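4.3 Laundry handling

Of the five chores in the Grarnovmont set, moving laundry between a basket and a flat surface gave the least consistent results. We ran 400 trials at the Hamunbridge site, using one arm with a two-finger gripper and a small camera at the wrist. A trial counted as complete when the named item had been lifted clear and put down in the target area within the time limit. By that measure 356 trials were complete. Of the remainder, 17 ended with two items held at once, 24 with no item held, and the others ran out of time.

Large pieces of cloth were harder than small ones. Once a sheet or cover has bunched up, its outline says little about where its corners are, and the controller tended to grip the nearest raised fold. Printed patterns had a mixed effect. A line grid on dark cloth gave the tracker something to follow across wrinkles, whereas a busy print lying next to it sometimes drew the grasp point away from the intended item (Figure 6).

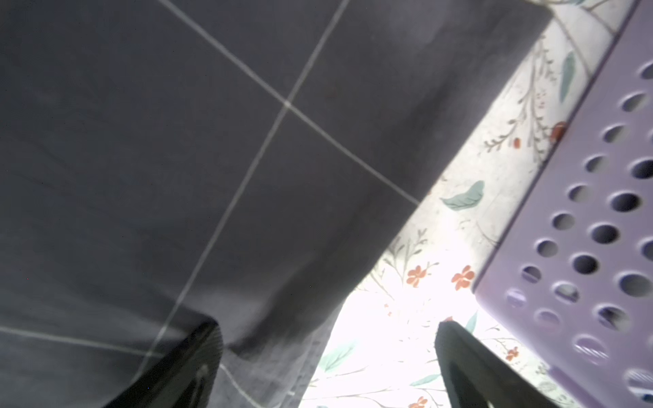
Figure 6. Wrist view with grid-patterned cloth, floral fabric and perforated basket.

Folding was left out of the scoring. We tried it briefly with the Zemancombe controller, and the arm needed a person to straighten the cloth before most attempts. On this evidence the system can move washing, but it can't yet be left to do the laundry.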